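I stopped by the old grange hall in Tillstead last night, mostly for the free coffee, and came home with news: the repair night is coming back in November, and this time it's going to be all about chairs!

If you missed the first go-round in spring, the idea is simple. You bring in the wobbly thing from your kitchen, somebody who knows what they're doing sits down with you, and you fix it together. Last time it was lamps and toasters and one very sad accordion. Tharushi Dewan, who got the whole thing going, told me that half the people who called her afterward wanted to know about chairs - loose legs, popped spindles, seats that pinch - so she gave in.

There will be 22 spots, and you sign up for one at the front desk of the Akthorpe library (not online, please don't write to me about it, I can't do anything for you). It's one chair per person. I know some of you have a full set of six in the garage and I'm sorry, I have a set in the garage too.
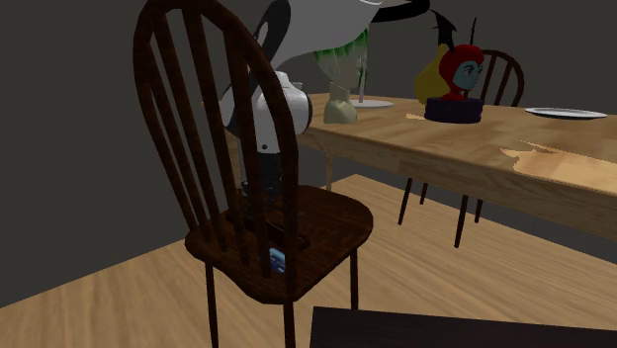 The money side got sorted out faster than I expected. Khan Hardware over on the Akthorpe road is putting in $400, and that covers glue, clamps and sandpaper with a little left over for snacks. The spring night ran on $300 and we ran out of wood glue before eight, which some of you will remember because you were standing in line for it. I was right behind you with my grandmother's rocker.

Isla Tamihana is going to run the gluing table. She fixed furniture for a living for years before she moved out here, and I got her talking for a good long while next to the coffee urn. Her main request is that you leave the thing alone before you come in. "Please don't put more glue on it the night before," she said. "I spend most of my time getting the old glue out." She also doesn't want to see any nails. If you've already put nails in, bring it anyway, she'll just sigh at you a little.

I asked about caning and woven seats and the answer is no, not this time. It takes too long and there's only the one evening. Upholstery is a maybe - if it's a drop-in seat with four screws and you bring your own fabric, Tharushi thinks they can squeeze it in toward the end. Anything with springs, leave it at home.

Doors open at 6 p.m. and they'd like everybody out by nine so the floor can be swept for the dance class in the morning. Glued chairs will stay in the hall overnight with the clamps on, and you can pick yours up the next day after 2 p.m. Put your name on it! Masking tape on the underside is fine. There was a mix-up in spring with two nearly identical lamps and I don't think either family is over it.

Parking is in the gravel lot behind the hall. The side door is the wide one, so use that if you're hauling in anything with arms.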